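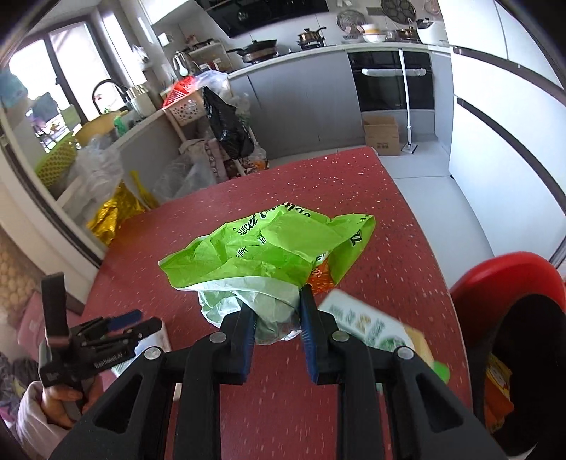 A lime-green snack bag on a red tabletop, with a kitchen counter and window beyond.

Hedden Introduces Slanina Packing Layout for Small Kitchens

September 2023 | Reading time: 2 minutes

Hedden, a household storage and furnishing firm, today released the Slanina layout, a planning guide for kitchens in which the dining table also serves as the place where dry groceries are sorted and packed. The guide covers table position, clearance to the counter, and the handling of bagged and boxed snack foods.

The layout is intended for apartments where the table and the counter share one room. It divides the work into two zones. The table zone is used for opening, regrouping and closing packages. The counter zone, with the sink and faucet, is reserved for washing and for wet items. Dry goods are not set down in the counter zone at any stage.

Soft snack bags receive their own section. Crumpled bags take up more shelf depth than their contents require and tend to slide when stacked. The guide specifies that each bag be pressed flat from the lower edge upward, folded once at the top and placed upright in a bin. Bags holding smaller inner packages are kept whole until the outer bag is less than half full, at which point the inner packages move to a shared bin. Thin plastic carrier bags are removed from the table before sorting begins and stored flat in a drawer.

Printed boxes are handled last. They are placed at the back of the shelf with the product name facing out.

The layout was tested in 172 households over a single season. Of these, 141 kept the two-zone arrangement in place at the end of the test. The remaining households returned to counter packing, in most cases for lack of chairside clearance.

"The table is the largest clear surface in many of these kitchens, and it is usually closer to the shelf than people assume," said Elikem Kpodo, layout manager at Hedden. "We measured the distance from the seat to the shelf first and drew the rest of the plan from that figure."

Recommendations on table surfaces are limited to cleaning. Speckled and solid-color tops are treated the same way: a damp cloth after each session, followed by a dry one. Tables with rounded edges are wiped along the edge separately, where crumbs collect on the underside.

The Slanina layout is available as a printed guide from Vastetti stores and from the Zakley showroom. A supplement on refrigerated goods is scheduled for November.

Press contact: Hedden Press Office, attn. Elikem Kpodo
© 2023 Hedden. All rights reserved. | Back to top

This site uses cookies to measure traffic. Accept | Manage settings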